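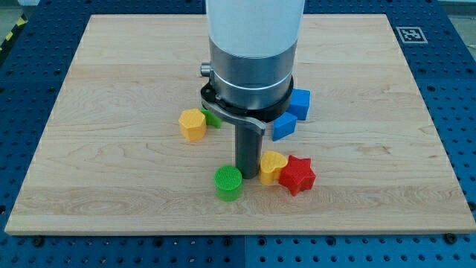
The arm with its peg down near the board, and the colored shape blocks on the wood around it. Bench hall, Etley.

Visit to the robot benches at Etley – report for members

We got to Etley a little before ten in April, in rain, and parked behind the loading dock because the front lot was full. The open day covers the whole building, but our group had signed up for the bench hall only, which takes most of the morning if you ask questions. We asked a lot of questions.

Our guide was Aisling Ní Mhurchú, who looks after safety and repairs for the hall. She started with the rules. Stay outside the yellow and black tape. Don't lean on the tables. If an arm stops, leave it alone, even if it looks finished. She said a stopped arm and a switched-off arm can look the same from the outside, and that most of the trouble they have had came from people mixing up the two.

The first bench we spent time at has a wooden board bolted down on a blue table full of holes. The job is to push small printed blocks around the board with a plain gray peg. There is no gripping or lifting. The blocks are stars, hearts, cylinders and so on, in bright colors, and the arm has to bring them to wherever it has been told. It sounds easy. A cylinder slides away to one side if the peg meets it off center, and two blocks that touch tend to move together.

This bench is also the one with the fault we had read about in the newsletter, and Aisling went through it in more detail than I expected.

Last winter they were running the bench overnight. The control software, called Clivutix, moves the peg at a set height over the board. The height is measured once, when the board is fitted, and stored. One evening a technician took the board off to clean the table, put it back, and tightened the bolts at the front. The back was not seated properly and stood 2 millimeters higher than before. The stored height was not measured again.

For most of the night nothing showed. The peg worked the front half of the board, where there was still clearance. Then it was sent to fetch a block near the back edge and began to drag on the wood. There is a force limit that should stop the arm in that case. It did not trip, as the limit had been set for a heavier tool made by Okafor and never changed when the light peg was fitted. The arm went on pushing and dragging for 96 minutes. By then it had made 1,575 moves in the run, out of a planned 2,000.

What finally stopped it was the peg bending. The arm lost track of where its tip was, pushed a block off the board, and followed it past the edge. At that point a separate limit on the work area cut in and the arm halted.

No one was hurt, and no one was in the hall. The part Aisling was less happy about came in the morning. The first person in saw the arm standing still, assumed the run was over, and reached across to pick up the block. The arm was paused and still powered. It did not move, but a restart from the office computer would have moved it. She told us they wrote it up as the more serious of the two events, and I think that surprised some of our group, who had been more interested in the bent peg.

The changes since then, as I noted them:

The height is measured at the front and the back every time the board comes off.
The force limit is stored with the tool, so changing one means changing the other.
A run can't be restarted from the office. Someone has to walk to the bench and press a button there.
There is a lamp on each bench that stays lit as long as the arm has power.

She passed the old peg around. The bend is slight and you have to roll it on a flat surface to see it. The scratched board has been replaced, and the old one is now a shelf in the repair room.

One member asked why they don't use a softer peg. They tried a rubber tip from Gritska for a few weeks. It gripped the tops of the blocks and tipped them over, so they went back to the hard one.

We had planned to see the packing line after this but ran out of time. Coffee was in the canteen on the second floor, and the soup was good. Anyone going to the next open day should bring a sweater, as the hall is kept cold, and should ask for the early group. The later one was twice the size and people at the back couldn't hear.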